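4 结果：东西是怎样落地的

4.1 家具的官方位置与实际位置

Plenelach 工作室交付时附有一张家具布置图，由 Ornard 事务所绘制，线条干净，桌子成行，椅子一律塞在桌下。我们在进场的第一个上午把这张图贴在入口内侧，打算用它作底图标注变化。到了中午，图上已有两处标注互相压住，看不清了；又过了几天，我们改用空白平面，只保留墙、台阶和挑台下的柱位。这一改动在方法一节里写成了“底图的简化处理”，听起来比实际情况从容得多。

工作室主层连同抬高的平台，面积约581平方米，基本没有隔断。设计说明中反复出现“开放”一词，与之搭配的还有“灵活”。前者很容易核实，站在任何一处都能看到别处。后者要麻烦些。桌子确实能搬，文件里也鼓励搬，然而在整个观察期内，主层的大桌极少离开原位，经常移动的是那些图上没有画的东西：凳子、纸箱、推车、接线板、装着电源适配器的塑料盒，以及一块谁也说不出来历的白色板子。板子有时靠墙，有时横在桌腿之间挡线，有一回平放在两只箱子上，充当了一下午的餐桌。

我们按照第3节给出的规则，把“物品在非指定位置停留并被至少一名使用者绕行、挪动或借用”记为一条落地记录，共得到1032条。数字看着体面，需要先泼一点冷水：其中相当一部分是同一只纸箱的反复出现。Zohreh Ghasemi 负责编码，她在备注栏里给这只纸箱单独建了一个代号，后来的分析中我们保留了它，因为剔除之后主层东侧几乎成了无人区，而那里明明每天都有人骂骂咧咧地绕路。

参与研究的固定使用者为25人。人员背景见附录，此处只需说明，他们当中没有一个人承认自己在地上放过东西。访谈里最常听到的说法是“先搁一下”。这个“一下”在记录里短则几分钟，长的跨过了整个十一月。我们起初试图为“搁”与“放”画一条时间上的界线，以便区分临时堆置和事实上的存放，后来放弃了。使用者自己的界线与时间无关，和姿势有关：弯腰轻轻摆下去的算放，一边说话一边松手的算搁。两者在平面图上完全一样。

4.2 桌面与桌下

关于桌面杂乱的研究已有不少，大多把桌面当作一种自我表达来读。我们在这里遇到的桌面没有那么多话要讲。主层的桌子多数由几个人轮换使用，一个人离开时把自己的东西往边上推，下一个人再推一次，几轮下来，桌子中央保持着可以工作的空白，四周则形成一道堤坝。堤坝的外侧就是边缘，再推便掉下去。于是桌下成了桌面的延续，而且没有人需要为它负责，毕竟东西是自己掉下去的。

桌下的情况以线缆为主。设计图在主层地面预留了地插，位置按照图上的桌子来定。桌子没怎么动，人却坐到了桌子的另一侧，原因是那一侧背对大窗，屏幕不反光。地插从此落在脚跟后面而非脚尖前面，插头一插上就会被椅子轮碾过。使用者的对策是拉接线板。接线板进场以后，设备也跟着向接线板靠拢，后来者再从设备那里接出一段。Wael Abou Zeid 在访谈中将其概括为“电往哪儿走，人就往哪儿坐”，随后补充说，他自己坐在那里完全是为了安静。他的座位距离全层最忙的一块接线板，伸脚可及。

我们曾请使用者凭记忆画出自己座位周围一圈的地面。画得最准的是门和台阶，其次是别人的东西。自己的线缆在这些草图里几乎不存在，偶尔出现，也是一条笔直的细线，从桌腿后面礼貌地通向墙边。实际的走线在同日的现场图上呈一团。把两张图并排放给本人看时，多数人的反应是指出那团线里有几根不属于自己。这一反应我们认为是可信的，也正是问题所在：每个人都能辨认出几根不属于自己的线，全部加起来，这团线就不属于任何人。

Begoñe Montes 的早期笔记里有一段，记录某天傍晚的一次集体理线。参与者把线从桌下抽出来，捋直，用扎带分组，贴标签，过程颇为愉快，还有人放了音乐。次日上午有人需要挪一台显示器，扎带里的线长度不够，于是剪开。剪开的扎带留在地上，标签粘在了鞋底，此后在挑台下面被找到。笔记到此为止。我们把这段材料归入“整理行为的副产物”，并且在编码表里为扎带头新设了一类。

4.3 台阶作为家具

主层与平台之间的高差由两级木踏步解决。设计说明称之为“轻微的领域暗示”，意思大概是，走上去的人会意识到自己换了地方。从步行轨迹看，这层暗示的效果有限，人们上下得很随意，只有端着杯子的时候才低头看一眼。从落地记录看，踏步的效果却相当显著，它是主层使用率最高的一件座具，也是仅次于窗台的置物架。

踏步的高度适合坐着系鞋带，也适合坐着打一通不打算打太久的电话。它的深度刚好放得下一只背包。放上背包之后，余下的宽度刚好不够一个人坐，于是坐的人会把背包挪到旁边的地上，走的时候背包留在地上，踏步空出来，再有人把另一只背包放上去。这套循环在记录中出现得十分稳定，稳定到 Abdelilah Badawi 曾建议为它画一幅流程图。流程图画了，没有收入本文，其中有一个箭头我们始终没有谈拢。

平台上面的高桌原本定位为“站立式短会区”。站立这一点执行得不错，因为附近没有足够高的凳子。短会这一点则看由谁主持。值得记录的是，高桌桌面在全部观察时段中都比主层的桌子整洁，有受访者将其归功于平台的“仪式感”。我们倾向于一个较为朴素的解释：高桌够不着接线板，而没有电的桌子，在这里没有多少人愿意长期占据。后来有人从主层引了一根延长线上去，用胶带沿踏步立面固定，高桌当周便出现了第一只不走的杯子。

4.4 从挑台往下看

工作室后部设有挑台，黑色金属栏杆，可以俯视主层。按照设计说明，挑台提供“视觉上的相互照应”。使用者对此的说法分两派。坐在挑台上的人认为自己能了解下面的动静，工作起来踏实；坐在下面的人认为挑台上没有人。后一种看法在挑台有人时同样成立，原因在于主层的人基本不抬头。他们的视线落在屏幕上，或者落在脚下，后者纯属必要。

俯视角度对我们的记录帮助很大，对我们的判断则有些妨碍。从上面看，物品的分布显得有规律，走道是走道，岛是岛，连那只有代号的纸箱也像是被安放在两条动线的交汇点上，颇有些纪念物的意味。回到主层，同样的走道要侧身才能通过，岛与岛之间横着一根齐踝高的线。我们一度有三位作者在挑台上讨论空间结构，第四位作者在下面被绊了一下，讨论随之转向。Sheena Baxter 坚持把这件事写进正文，理由是它改变了研究设计：此后每个时段的俯视记录都配有一份与站立者视线等高的现场记录，两份不一致时，以后者为准。

不一致的情形多半与“空”有关。俯视图上标为空地的部分，在水平视线的记录里常常已有人用身体占住了：有人弯腰翻找东西，有人站着等另一个人，有人拎着包从中间穿过。他们在俯视图上只是几个点，在地面上却各自需要一圈余地，大小视姿势而定，弯腰的人尤其费地方。Berrada 的共享工坊研究把这种余地称作“衣摆”，我们觉得这个词十分合适，可惜在该书中它只出现在一条脚注里。

4.5 通道的协商

假如所有物品都留在官方位置，主层应有两条贯通的纵向走道。观察期内，其中一条始终存在，另一条视情况存在。人们对此并无怨言，他们每天早上重新探一遍路，像退潮后走滩涂的人，遇到走不通的地方便退回来换一条，几乎从不把挡路的东西搬走。搬走别人的东西在这里被视为一种表态。绕过去则什么也不表示，还可以在绕的时候叹一口气，音量自行掌握。

叹气没有列入编码表。Montes 试着记过两天，认为它与物品的尺寸无关，与物品主人是否在场的关系较大。主人在场时，绕行者往往会打个招呼，顺便说一句“没事没事”，这句话在我们的语料里与“有事”高度同义。主人不在场时，物品反而可能得到一些帮助，被脚尖推正，被摞到另一件物品上面，或者被顺手塞进桌下。塞进桌下的物品很少再被主人找到，于是主人再拿一件新的来，这也部分解释了记录总数。

图4拍摄于主层，视点朝向工作室深处，用于对照4.2至4.4节所述的几类位置：中部偏左放显示器的白桌及桌下的线缆和接线板，右侧通往平台的两级木踏步与平台上的白色高桌，以及后部的挑台栏杆。

图4 主层一侧望向平台与挑台

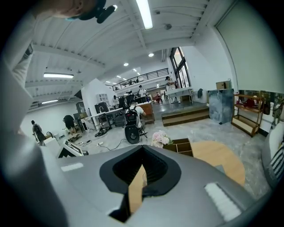
协商并不总是默契的。观察期中段，工作室的管理方曾在地面上贴出黄色胶带，标示“请保持畅通”的范围。胶带贴得很直，头几天的效果也很明显，物品纷纷退到线外，沿着胶带排成一列，边缘对得比官方布置图上的桌子还齐。问题是线外原本是座位，物品退过去，椅子就得让，椅子一让，人便坐进了胶带围出的畅通范围里。管理方来检查时，范围内确实没有堆放物品，只有人，而规定没有提到人。

此后的演变较为平缓。胶带先从椅子轮经过的地方断开，断口被踩得卷起来，卷起来的部分粘住了灰和扎带头，最后有人出于安全考虑把它撕掉了一段。剩下的几段留在原地，位置彼此不相连，新来的使用者问起它们的用途，得到过好几种答案，其中一种说是舞台走位的标记。我们没有更正。就空间史而言，这种解释的寿命可能会比原来的规定长。

4.6 储物为何没有储物

读到这里，审稿人也许会问，为什么不多放些架子。架子是有的。工作室的置物家具由 Weltetti 供应，沿主层边缘和平台一侧分布，形式上有开放的层架，也有带抽屉的桌子。我们对它们做过单独的统计，又在初稿阶段将统计删去，原因是“占用率”这个指标在此处令人误解：架子一直是满的，而满着的东西一直没有人用。

访谈给出的情况大致如下。进驻初期，各人把暂时用不到的东西上了架，腾出桌面。用得到的东西留在手边，手边放不下了，便落地。上架的东西由于用不到，也就没有下架的机会，架子从此关闭，只是在外观上仍然开放。每当有人提议清理，大家都表示赞成，然后依次发现架上属于自己的那一格恰好很重要，而旁边那一格可以扔。Abou Zeid 在他自己的一格里找到过一副手套，尺码不对，他试戴之后放了回去，理由是也许有人在找。

带抽屉的桌子情形不同。抽屉能关，关上以后看起来像整齐，这一点对于有访客到来的日子十分重要。抽屉内的物品按照放入时的紧急程度分层，最上层多为访客到来前几分钟清进去的。访客离开后，这一层本应取出归位。从我们获准打开的几只抽屉来看，应当取出的东西仍在等候，并且上面又来过访客。

Ghasemi 与 Baxter 对这部分材料的解读有分歧，我们把两种意见都写在这里。Ghasemi 认为，落地是储物失败的结果，倘若架子离座位近些、浅些，物品不至于全部流向地面。她指出，靠近架子而坐的使用者，其桌下确实较为清爽。Baxter 则认为这些人本来就爱收拾，他们选那些座位，正是因为旁边有架子可供收拾；换别人去坐，架子只会成为一块立起来的地面。为了检验这一点，我们请两位使用者对调座位两周。爱收拾的那位到了新座位，自己买了一只盒子。不爱收拾的那位把外套挂在了架子上，除此以外没有变化。样本显然太小，而且其中一人后来不愿意换回去。

4.7 整理日

使用者自行组织过一次全层整理，日期是2021年8月1日，早于正式观察，我们手头只有当事人的回忆和留在墙上的一张分工表。分工表将主层划成若干片，每片写着名字，挑台一栏空着，平台一栏写着“顺便”。据 Abou Zeid 回忆，整理进行得很彻底，地面全部清空，线缆收进箱子，大家站在中间感叹房间原来这么大。随后人们回到座位准备工作，需要电，于是去箱子里找线。

那只箱子，就是后来反复出现在记录中的那只纸箱。这一联系是在分析的末尾才确认的，依据是箱侧的字迹与分工表上的相同，写着“线（整理）”。正式观察开始时它已经半空，位置介于白天最忙的两张桌子之间，既不便于取用，也不便于绕开。我们问过多位使用者为何不把它挪走，回答相当一致：里面的东西大家都在用，挪走了别人找不到。至于别人现在是否找得到，回答便不那么一致了。

需要说明的局限有几项。落地记录依赖“绕行、挪动或借用”这类看得见的反应，一件无人理会的物品即使在地上待得再久，也进不了样本，我们因此系统性地低估了安静的杂物。观察者自身也带来了杂物：三脚架的包、夹板、雨天的伞，按规则均应计入，实际执行时编码者对同事的物品表现出一定的宽容。Badawi 复核时补记了若干条，其中一条是他自己的外套，备注写着“先搁一下”。

下一节将以上述材料为基础，讨论地插间距与走道宽度的调整方案。方案的平面图由 Ornard 重新绘制，椅子仍然塞在桌下，我们请他们在两张大桌之间加画一只纸箱，对方来信询问纸箱的尺寸是否固定，目前还在商议。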